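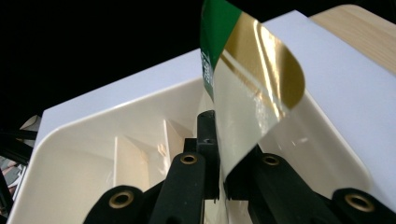

Black plastic links with brass eyelets

Virnthorpe minor injuries unit: your questions about the move

December 14, 2023
By Ilze Tamošiūnaitė

The minor injuries unit at Virnthorpe Hospital closes at the end of February and its services move to the Ivgate site. These are the questions readers have sent us most often.

Why is the unit closing?

The hospital says it can't fill the night and weekend shifts. Four of its eleven nursing posts are vacant, and the unit has been shutting early on short notice since the summer. Managers want to put the remaining staff in one building with the X-ray department.

Was the public asked?

There was a consultation, and it drew 1779 replies. Most were against the move. A separate petition passed over 2000 signatures but came in after the deadline, so it was noted and not counted with the replies.

Will there be job losses?

None are planned. Nurses and reception staff have been offered the same hours at Ivgate, and those who don't want to travel can apply for posts on the wards at Virnthorpe. The union has asked for the travel allowance to be paid for two years.

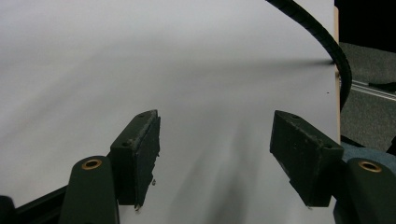
The hospital has offered one year so far. Talks on that point start again after the holidays, and no strike vote has been called.

What should I do with a sprain or a small cut until then?

Go to Virnthorpe as usual. Call first in the evening to check that the unit is open.

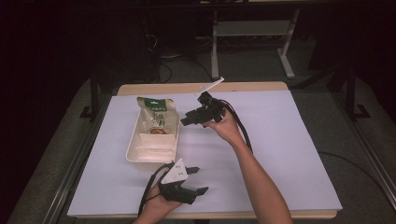 How will people without a car get to Ivgate?

The Maldonado Road bus runs between the two sites every 60 minutes, with the last one back at 9:15 p.m. The hospital has asked the bus company for a later service. It hasn't had an answer yet.

Will my follow-up appointment be moved?

Appointments booked for after the closing date will be at Ivgate. You should get a letter with the new time and place. If you haven't had one by the end of January, call the outpatient desk.

Who made the final decision?

The hospital board, by seven votes to two. Board member Marwan Sleiman, who voted against, has asked for a review of waiting times six months after the move.

Get local health news by email. Enter your address to sign up for our newsletter. You can unsubscribe at any time.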